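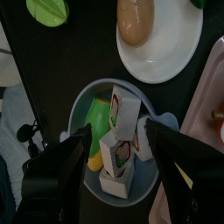
Light blue bowl on a dark table, with toy food set out near it.

How to Plan Seating and Food Lines for a Rented Hall

Start with the room, before you talk to a caterer. Ask the hall for a floor plan that shows doors, outlets, pillars and fire exits. If they only have an old one, go in with a tape measure and check the long walls yourself. The plan we were given for the Kekau hall left off a storage closet that opens outward, and we lost a whole table to it.

Step 1. Get the posted capacity.

There are usually two numbers, one for standing and one for seated at tables. Use the seated one if people will sit at any point in the evening. Ours was 195 seated. That figure covers everyone in the room, including servers, the band and your own staff.

Step 2. Draw the food line first.

Mark where the buffet goes and leave walking space on both sides. Keep it away from the main entrance and away from the restrooms. Guests stand in line longer than you expect, and the line needs somewhere to go. Leave 60 inches between the buffet and the nearest chair back.

Step 3. Place the tables.

Work from the stage or head table outward. Round tables are easier to talk across but take more floor. Long tables fit more people in a narrow room. Leanest aisles go along the walls, widest down the middle. Keep every exit clear, even the one the staff says is never used.
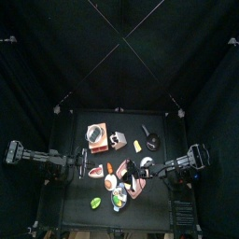 Toy kitchen pieces on a square black tabletop, with a robot arm on either side.

Step 4. Split the line if you can.

With two identical lines, you can call two tables at once. Put plates at the start and silverware at the end so guests aren't carrying forks while they serve themselves. Drinks go on a separate table across the room. Leandro Acuña, who ran the February dinner, also moved dessert to its own table and the main line went much faster.

Step 5. Send the plan out.

Give a copy to the caterer, the hall manager and whoever is setting up. Write the table numbers on it large enough to read from a phone. Ask the caterer to confirm outlet needs in writing. Coffee urns and warming trays on the same circuit will trip it.

Step 6. Walk it before the doors open.

Pick up a plate and go through the line yourself. Then walk from the farthest table to the restroom with all the chairs pulled out. Fix the tight spots now, while the tablecloths are still off.

Questions about table rental sizes can go to Sheena Baird at the Vellik front desk.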